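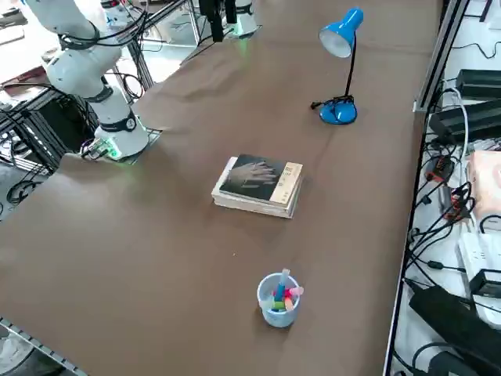

*The long table, with the blue lamp, some books and the marker pens*

Hello! I'm Farzana Pathirana and I'm looking for people to come and spend a bit of time at this table with me. The project is called Juna and it's about how we set out the place where we read, draw and write (lamp on which side, pens within reach or miles away, books stacked or spread all over the shop). I've been mildly obsessed with this for years and now I finally get to do it properly.

**What you'd be doing**

You come to the Trirkach studio, I hand you a lamp, a few paperbacks, a cup of coloured markers and a box of other desk bits, and you arrange them however you like. Then you do something ordinary for a while, so read a chapter, doodle, write a postcard to your aunt. Afterwards you tidy it all up in your own way and we have a chat. The table is covered in brown paper and you're very welcome to draw on it! It creases a bit, so bring something to lean on if you're fussy about your handwriting.

A session takes up to 44 minutes. You'll get a Huttunen stationery voucher worth 900 points, and there's tea.

**Who I'm after**

I need 11 people, all over 18. Messy people especially, please, I've had plenty of offers from the neat ones. Left-handers too, I'm short of those. You don't need to be arty or own a desk, and if you do everything at the kitchen table I'd love to hear from you.

**When**

Sessions run until the end of July, daytimes and a few evenings. The studio is on the ground floor and there's a bike rack outside the Goten building next door.

**How to put your name down**

Drop a note in at the Trirkach front desk marked "Juna", with a couple of lines on where you usually read or write and which times suit you. Barış Işık keeps the diary and he'll get back to you with a slot. If you wear reading glasses, bring them (I've got a spare pair but they're awful).

Farzana
Apr 1, 2024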